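Appel à participants : sommeil, mémoire et maladies du cerveau

Bonjour à toutes et à tous ! Je termine ma thèse chez Pusedia, dans l'équipe qui travaille sur les premiers signes de la maladie de Huntington, et je cherche encore du monde pour l'étude Iltard. Il me faut des personnes de 30 à 65 ans, avec ou sans cas dans la famille (les deux groupes comptent autant, j'insiste).

Concrètement, vous venez 2 matinées, à 3 semaines d'intervalle. On fait une prise de sang, des petits exercices de mémoire et d'attention, puis un long questionnaire sur le sommeil. Pas de ponction lombaire, pas de médicament à prendre, et le test génétique n'est pas demandé. Si vous l'avez déjà fait, vous n'êtes pas obligé de me donner le résultat.

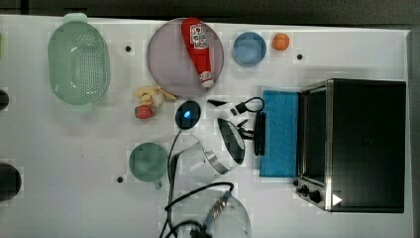 Côté pratique, ça se passe au bâtiment Eltitz, salle 203, le mardi dès 8 h 30. Venez à jeun, je m'occupe du petit déjeuner ensuite ! Les trajets sont remboursés sur justificatif.

Je ne peux malheureusement pas accueillir les femmes enceintes ni les personnes sous anticoagulants.

Les inscriptions sont ouvertes jusqu'en mai. Appelez l'accueil de Pusedia, poste 818, en précisant « étude Iltard », et je vous rappelle moi-même pour en discuter, sans engagement.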